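# Three months with the Pevia picking arm: a packer's review

I run the small-orders bench at Rivadeneyra, where we pack imported drinks and snacks for people who miss them from home. In January the owners put in a Pevia arm with the soft two-finger grip, and since I'm the one who stands next to it all day I figured I should be the one to review it.

First thing, it's quieter than I expected. I had pictured a car factory (sparks! alarms!) and what I got is more like a sewing machine in the next room. Setup took the Iltness guy a day and a half, plus another morning when he came back to redo the height of the bench.

What it's good at is bottles. We have 121 different items on the shelves and the arm is cleared for 37 of them, mostly drinks, cans and the stiffer boxes. It goes for the neck or the shoulder, lifts, and sets the thing down more gently than I do at the end of a shift. Chips and seaweed packs are still mine, and so is anything in a floppy bag.

Clear plastic is where I have my gripes. Labels with a solid band of color it finds right away, but the see-through part up top gives it fits, because it's looking straight through to whatever is on the other side. Glare makes it worse.
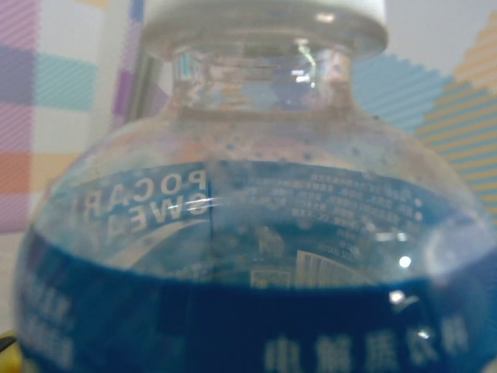 So we moved two of the overhead lights and that helped a lot. It still hesitates on some of the electrolyte drinks, does a little second look, and then goes. If it gives up it beeps and I hand the bottle over myself, which happens maybe a few times a shift now. In the first week I wanted to throw the beeper in the river.

As for the job itself, well, it's different. My wrists are better, I'll say that loudly! On our best day in June we packed 406 orders by hand and I couldn't open a jar that night. These days I check dates, pad the boxes and fix the arm's mistakes. Cempaka Saragih, my bench partner, liked the lifting fine and misses being able to chat while we both picked, and she has a point. You stand farther apart with this thing between you. She also had her hours changed, and I think management should have talked to us before the arm showed up and not the week after.

Training was one 75-minute session, too short. The manual is decent but the page on cleaning the finger pads is buried near the back, so go find it early. Dusty pads slip.

I'd give it four stars out of five for bottles and two for everything else. If your place ships mostly bags, I'd wait for the next version. The Nutoletti snack boxes are supposed to get added to its list soon and I'll update this when they are.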